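Pasatden fan day is back, and this time I got through the doors

I've been meaning to go to Pasatden for years, and on Saturday I finally did it! If you don't know it, it's a comics and cosplay day held in the old tram hall at Kodunberg, and it has now been bought up (well, rescued really) by the people who run the Rondix games shop. Tickets were 19 at the door and the queue went right round the corner by 10 in the morning.
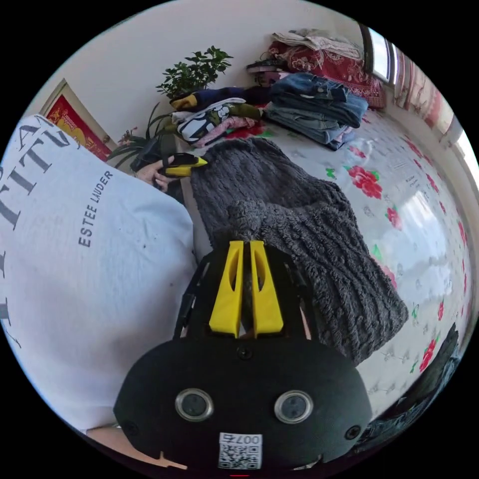
Zoila Urrego
Weekend and family writer

I took my niece, who went as the fox captain from Diệp and was stopped for photos so often that we missed the first panel altogether. She didn't mind one bit. I did a bit, as I'd wanted to hear how they letter a whole comic by hand, but there you go.

The big news of the day came just after lunch, when organiser Ngọc Lý got up on the main stage and told us Pasatden will run over 2 days next March, with the Sunday kept quieter for anyone who finds the crowds and the noise too much. That got the biggest cheer I heard all day, and quite right too.
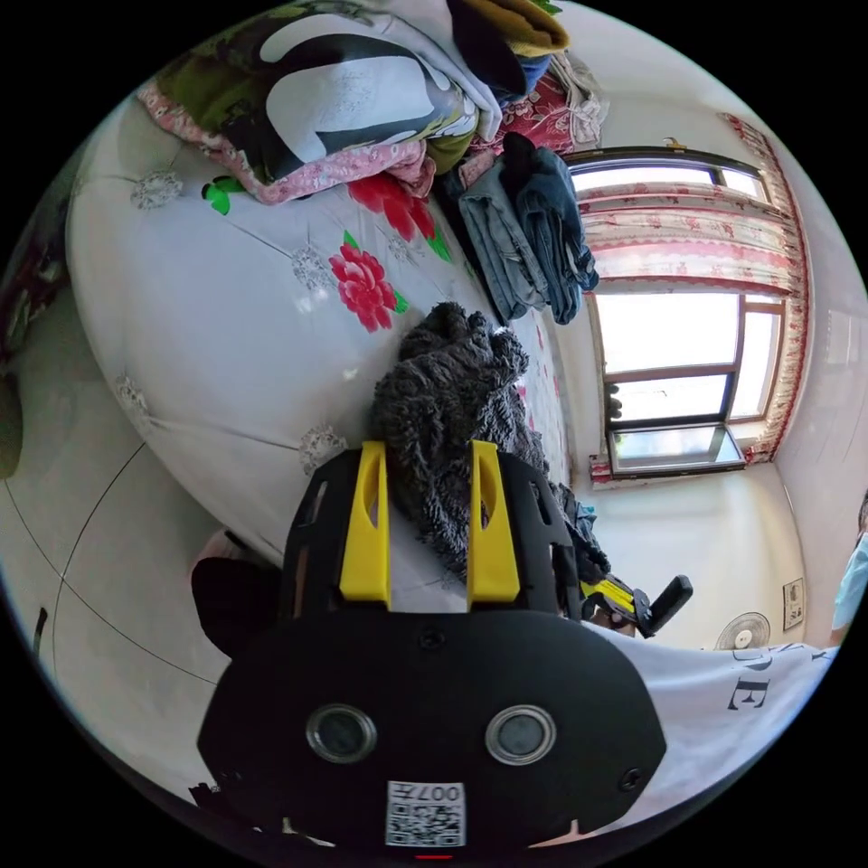
She also said there'll be 94 tables in the artists' section and more places to sit down, which my feet would like to thank her for in advance. The cosplay parade stays on the Saturday, and under-fives still get in free. Tickets go on sale at the Rondix counter first and then online a week later, price still to be settled.

We came home with a bag of badges, a poster that doesn't fit any wall we've got and half a cinnamon bun. I've already asked for the weekend off.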